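Kornville shared workshop, open call – operators and one bench builder for the Fultik handheld gripper build

Fultik is a pair of handheld grippers, built in a shared workshop to record hand motion for a small home robot arm. The arm is named Mollel and is still on the bench. The grippers work. What the build needs now is recorded motion, and more people to produce it.

**Operators**

- Hold one gripper in each hand and repeat short household tasks: pick up, place, open, close.
- Sessions start at 6 p.m. and run 74 minutes, breaks included.
- Target for the first set is 300 accepted recordings; the second set is 400.
- No robotics background required. You must be able to stand for the full session and follow a written task sheet.
- Keep the marker cubes facing out and clear of sleeves. Recordings with covered markers are rejected.

**Bench builder**

- Print and fit finger housings, replace inner pads, mount marker cubes square to the grip.
- Re-route and strain-relieve cables. The current runs are too long – expect to redo most of them.
- Soldering experience required. Bring your own iron if you prefer it; the shared one is a Goneck and heats slowly.

**Terms**

Operators are paid per session, rejected recordings included. The bench builder is paid a flat 1000 for the full build, parts supplied. Work begins in September.

Both grippers are held side by side, pointing forward and down toward the floor:

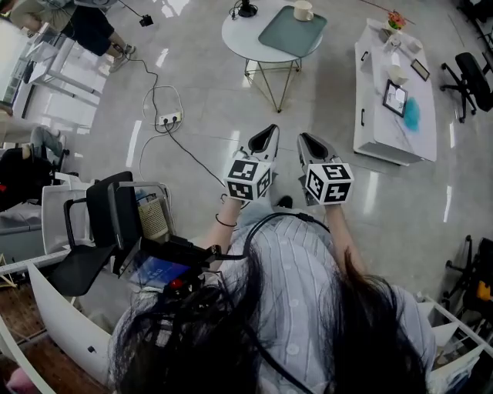
## How to apply

Leave a note for Wekesa Nyaga at the workshop desk with your role, the evenings you are free and your glove size. Builders should add one photo of past wiring work.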